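Small Surfaces: How a Shared Table Fills Up and Gets Cleared

Student project report, Product and Interior Studies, second year
Holloway building, ground floor

1. Background

Our project started with a complaint. The common room on the ground floor of Holloway was refurnished last year, and the low tables were meant for drinks and for short meetings between classes. By the afternoon they were usually covered with other things. People who wanted to sit down had to move someone else's belongings first, and many of them went elsewhere.

The brief from our course was to study one everyday surface and suggest a change that could be made for less than the price of a new piece of furniture. We picked the round table by the sofa. Our questions were simple. What gets put on the table? Where on the table does it go? What is left behind when people leave, and who clears it?

We didn't set out to design a new table. Two groups in earlier years did that, and both prototypes are now in the store under the stairs.

2. The table and the seating

The table is round, with a light oak top and a grain that runs in rings. The sofa stands behind it and is the most popular seat in the room. It has two striped cushions, which people tend to push to one end. Other chairs get pulled up to the table as needed, so the layout is never quite the same twice.

There is no shelf under the table and no side table next to the sofa. Bags therefore go on the sofa or on the floor. When a bag is on the sofa, whatever comes out of it goes on the table. We think this matters more than we first assumed, and we return to it in section 5.

A round top has no corners, and a corner is where most people put things they want out of the way. On the square tables at the other end of the room, objects collect in the corners and the middle stays clear. On the round table they spread along the rim and then move inwards.

3. Method

We kept a log over the winter term. Each time one of us passed through the room, we wrote down what was on the table and drew its position on a printed circle. The circle was divided into a sofa side, a room side, a left and a right. Left and right are always given as seen when facing the sofa.

We logged 200 visits. In 98 of them there was nobody sitting at the table, and these are the visits we used for the part about things left behind. Entries were typed into Plornik, the spreadsheet tool the department uses, and sorted into groups: drinks, food, personal care, paper and stationery, packaging, electronics, and other.

We agreed not to open or read anything. If we could not tell what something was, we wrote down its size and colours and put it under "other". A few small packets stayed in that group to the end.

We also asked people in the room some short questions if they looked as though they had time. We took no names.

4. What we found

Drinks were the largest group, as expected. Cans and bottles nearly always stood on the sofa side or towards the middle. They were rarely close to the rim. Several people told us they had knocked a drink over once and had put it further in ever since. Empty and nearly empty bottles stayed on the table longest, probably because the owner meant to rinse and reuse them.

Flat items behaved differently. Paper, cards and sticker sheets were put near the rim on whichever side the person was sitting, and they stayed there. Other objects were moved around them. Only seldom did anyone put a cup down on somebody else's paper.
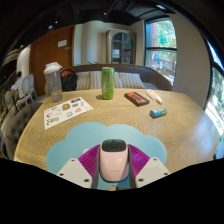
The mats gave us the most to discuss. We had put out soft table mats halfway through the term, partly to protect the wood and partly to see whether people would use them as a place to put things. The blue one, shaped like a cloud, was liked by nearly everyone we asked. It was also often left bare. People seemed to treat it as a decoration or as a place that was being kept for somebody, and they arranged their things in the space left over.

A plain grey mat of the same size, which we tried for the last part of the term, was used straight away. Drinks were put on it without any hesitation. It did its job as a mat and got no comments at all.

Tubes, small boxes and packets were the items most often left behind. They tended to end up on the right-hand side. Our explanation is that most people put their bag at the left end of the sofa, sat beside it and pushed small things away from themselves as they unpacked. When they packed up again they took what was closest and missed the rest. We can't prove this from the log, but several of the people we spoke to said it sounded like them.

5. Clearing the table

In our short interviews, people were clear that they would take their own rubbish away. They were less clear about other people's. Most said they would move a can to one side but would not throw it away unless they were sure it was empty, and they did not want to pick it up to check.

The same applied to small personal things. A tube of cream might be wanted by its owner later the same day, so it was left. After a few hours it had become part of the table. One person told us she had worked next to the same packet for most of a week and had stopped seeing it.

We compared this with the kitchen corner, where a shelf is marked for lost items. Things left in the kitchen were moved to the shelf quickly, often by the next person to come in. The shelf gave people somewhere to put an object without deciding whether it was rubbish.

6. Trial

For the trial we made a shallow tray from offcuts and a felt liner ordered from Brosesik. The full cost of materials was well inside our limit. The tray was labelled "Left behind? Put it here" and placed on the floor under the table for the first part of the trial. Hardly anyone used it there. We then moved it to the window sill, within reach of the sofa, and it began to fill.

We also added 2 hooks at the left end of the sofa for bags. These worked on the first day and less well after that. Light bags were hung up. Heavy rucksacks went back on the seat, because the hooks were too small for their straps. A wider hook from Kimness, part number 3654, would have fitted, but it arrived after we had finished logging.

During the trial the table was clear more often at the end of the afternoon. Drinks were still left on it. The tray did nothing for cans and bottles, and we hadn't planned for that. Two of them turned up in the tray anyway and one had leaked into the felt.

7. Problems with the study

The log depended on when we happened to walk past, so lunchtime is covered better than the early morning. The three of us did not always draw objects at the same scale, and some of the circles were hard to compare afterwards.

The mats were swapped close to the end of term, when the room was busier than usual. The difference between the cloud mat and the grey one may have been partly due to that. We would want to run both mats in the same weeks, on two tables, before saying anything stronger.

People also knew us. Once it was known that we were studying the table, at least a few of them tidied it when we came in.

8. Recommendations

Keep the tray on the window sill and replace the felt with a liner that can be washed.

Fit the wider hooks at both ends of the sofa.

Put a recycling bin for cans within sight of the sofa. The nearest one at present is in the corridor, past the door.

Use plain mats where drinks are expected. The cloud mat could move to the reading corner, where it would not need to hold anything.

Empty the tray at the end of each month and take the contents to the Holloway front desk. The desk has agreed to this until the summer, after which it will need to be asked again.

The printed circles and the Plornik file are in the project folder on the department drive. The tray is still in the room and may be used by next year's group.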